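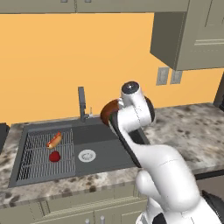
Figura 1. Cocina simulada, brazo sobre el fregadero doble con un objeto sujeto por la pinza.

Gallel-Fregadero: ficha del conjunto de datos

Resumen

Gallel-Fregadero reúne 237 episodios simulados de manipulación móvil en cocina. Se generó para medir un único efecto: cuánto pierde una política visuomotora cuando el propio brazo tapa el objeto que transporta. Todos los episodios consisten en recoger un objeto y depositarlo en la zona del fregadero. No hay datos de robot real.

El conjunto acompaña al método Limden, una cabeza auxiliar que predice la máscara completa del objeto sujeto (parte visible y parte oculta) a partir de las últimas observaciones. La cabeza solo se usa durante el entrenamiento y se descarta en inferencia.

Contenido de cada episodio

- Imágenes RGB de 2 cámaras, sincronizadas a 20 Hz.
- Posiciones y velocidades articulares, apertura de la pinza y pose de la base.
- Pose del objeto en el sistema de referencia de la encimera.
- Máscara visible y máscara completa del objeto.
- Instrucción en lenguaje natural, en español y en inglés.
- Indicador de éxito calculado por el simulador al cierre del episodio.

Las acciones se guardan como incrementos cartesianos del efector final más un valor escalar para la pinza. La versión articular puede reconstruirse con el script convertir_acciones.py; el resultado no es idéntico bit a bit, porque la cinemática inversa se resuelve de nuevo.

Particiones

La partición se hace por semilla de escena, nunca por episodio. Dos episodios con la misma disposición inicial caen siempre del mismo lado. Los objetos de prueba también aparecen en entrenamiento, de modo que el conjunto no sirve para medir generalización a categorías nuevas.

Índice de oclusión

Se define por fotograma y por cámara como 1 menos el cociente entre el área de la máscara visible y el área de la máscara completa. Un fotograma se considera ocluido si el índice supera el umbral fijado en config/oclusion.yaml. Los objetos alargados dan valores muy dependientes de la orientación de la muñeca - conviene informar la mediana además de la media.

Resultado principal

Con 4 semillas de entrenamiento, Limden mejora a la política base en los episodios con oclusión alta en todas ellas. En oclusión baja no se observa diferencia consistente. La ganancia desaparece si se sustituye la máscara completa por la visible como objetivo auxiliar.

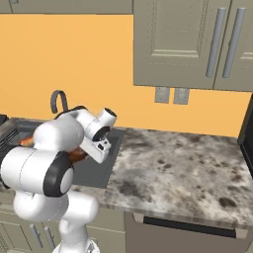 Sơn Bạch objetó en la revisión interna de febrero que la comparación favorecía a Limden, dado que la política base no recibía historial de observaciones, y pidió repetirla con la misma ventana temporal en ambos casos. La tabla actual ya incorpora ese cambio; la diferencia se reduce, pero conserva el signo en las 4 semillas.

Limitaciones conocidas

- Iluminación fija por escena. No hay variación durante el episodio.
- El contacto entre pinza y objeto usa un modelo rígido. Los alimentos no se deforman.
- El indicador de éxito no penaliza colisiones leves con la encimera.
- La versión Trernenach del entorno cambia los límites articulares de la muñeca y no es compatible con estas trayectorias.

Uso

Para cargar una partición: python cargar.py --particion prueba --camaras 2. El lector de Fleury también funciona, aunque ignora las máscaras completas sin emitir aviso.

Mantenimiento

Janaína Brandão mantiene el repositorio. Los errores de anotación se notifican con el identificador de episodio y el número de fotograma. Las correcciones se publican como parche sobre los índices; los archivos de imagen no se reescriben.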